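Demontagezelle Virberg: Häufige Fragen zu Störungen beim Ausbau von Laufwerksträgern

Stand: Mai. Gilt für die Zellen mit Zweibackengreifer und Handgelenkkamera, Steuerungssoftware Pledine. Für die Zelle Pillham gelten abweichende Kraftgrenzen, siehe letzte Frage.

Was ist der Fehler 44?

Fehler 44 bedeutet »Träger nicht freigegeben«. Die Steuerung hat die Zugbewegung abgebrochen, weil der Widerstand am Greifer über dem Grenzwert lag, bevor der Träger den Freigabeweg zurückgelegt hatte. Der Arm hält danach seine Position, die Finger bleiben geschlossen. Der Grenzwert steht ab Werk auf 60 N.

Ist der Fehler sicherheitsrelevant?

Nein, solange die Schutztür geschlossen bleibt. Der Arm steht unter Regelung und kann Restspannung im Kunststoffträger halten. Beim Öffnen der Tür fällt die Regelung ab, die Bremsen schließen, und der Träger kann zurückfedern. Deshalb vor dem Öffnen immer »Kraft abbauen« ausführen und die Meldung »Achsen entlastet« abwarten.

In welchen Fällen tritt der Fehler auf?

In der Auswertung des letzten Quartals waren es überwiegend drei Ursachen:

1. Der Greifer setzt neben der Entriegelung an und drückt auf den Träger statt auf die Lasche.
2. Ein Kabel liegt im Auszugsweg.
3. Das Gehäuse ist in der Aufnahme verdreht. Die Bahn verläuft dann schräg zur Führung, und der Träger verkantet.

Wie erkenne ich die Ursache ohne Eingriff in die Zelle?

Über das Livebild der Handgelenkkamera. Die Kamera bewegt sich mit dem Greifer, das Gehäuse erscheint je nach Anfahrt gedreht. Zur Beurteilung genügen die Lage der Finger zum blauen Kunststoffteil und der Verlauf der Kabel.

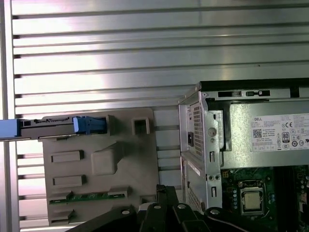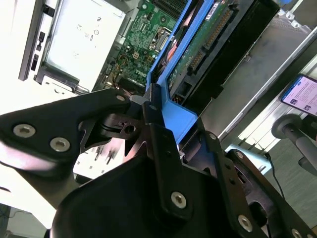
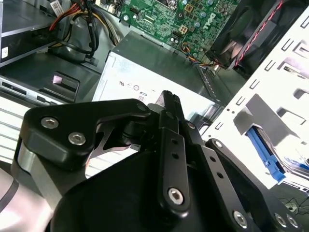

Abb. 1 bis 3: Greifer am geöffneten Desktop-Gehäuse, Sicht der Handgelenkkamera. Im mittleren Bild liegt der Greifer am verbreiterten Ende des blauen Laufwerksträgers an.

Darf ich den Fehler einfach quittieren und neu starten?

Einmal. Nach dem Quittieren fährt der Arm auf die Vorposition zurück und wiederholt den Ansatz. Tritt der Fehler am selben Gehäuse ein zweites Mal auf, ist das Gehäuse auszuschleusen und von Hand zu zerlegen. Eine dritte Wiederholung sperrt die Software ab Version Pledine 3.

Kann ich den Grenzwert erhöhen?

Nein. In Virberg wurde der Wert versuchsweise angehoben. Dabei brachen Laschen ab, und in einem Fall wurde eine Leiterplatte auf der Unterseite des Laufwerks beschädigt. Der Parameter ist seither schreibgeschützt. Änderungen nur durch die Instandhaltung mit Eintrag im Zellenbuch.

Was ist bei losen Kabeln zu tun?

Kabelstränge vor dem Einlegen aus dem Auszugsweg nehmen und am Gehäuserand ablegen. Dünne schwarze Leitungen erkennt die Bildauswertung vor dunklem Hintergrund unzuverlässig. Ein freier Auszugsweg in der Anzeige ersetzt daher die Sichtprüfung nicht.

Müssen die Gehäuse vor dem Einlegen spannungsfrei sein?

Ja. Netzstecker ziehen, Einschalttaster einmal betätigen, fünf Minuten warten. Das Netzteil bleibt geschlossen und wird in dieser Zelle nicht zerlegt. Berührt der Greifer das Netzteil, meldet die Steuerung eine Kollision. Nach jeder Kollision sind die Fingerplatten zu prüfen.

Wie oft sind die Schrauben am Greifer zu kontrollieren?

Alle 1.050 Zyklen mit dem Drehmomentschlüssel, zusätzlich nach jeder Kollision. Gelockerte Fingerschrauben verschieben den Ansatzpunkt und erzeugen denselben Fehler 44 wie ein falsch eingelegtes Gehäuse. Nach 2.000 Zyklen werden die Schrauben getauscht und neu gesichert.

Der Träger ist herausgezogen, der Fehler steht trotzdem an. Warum?

Wahrscheinlich hat der Wegsensor den Freigabepunkt nicht erfasst. Protokoll »Chien« aufrufen und Weg und Kraft vergleichen. Fällt die Kraft auf null und der Weg bleibt stehen, liegt es am Sensor. Zelle stillsetzen und Instandhaltung informieren, den Träger nicht bei laufender Regelung aus den Fingern nehmen.

Welche Angaben gehören in die Störmeldung?

Zellennummer, Zykluszähler, Gehäusetyp, Fehlernummer, Standbild der Handgelenkkamera zum Zeitpunkt des Abbruchs. Die Software speichert das Bild automatisch, überschreibt es aber beim nächsten Fehler.

Was gilt abweichend in Pillham?

Dort ist ein älterer Greifer ohne Kraftsensor im Einsatz. Die Steuerung schätzt die Kraft aus dem Motorstrom, der Grenzwert ist entsprechend niedriger eingestellt. Werte aus Virberg dürfen nicht übernommen werden.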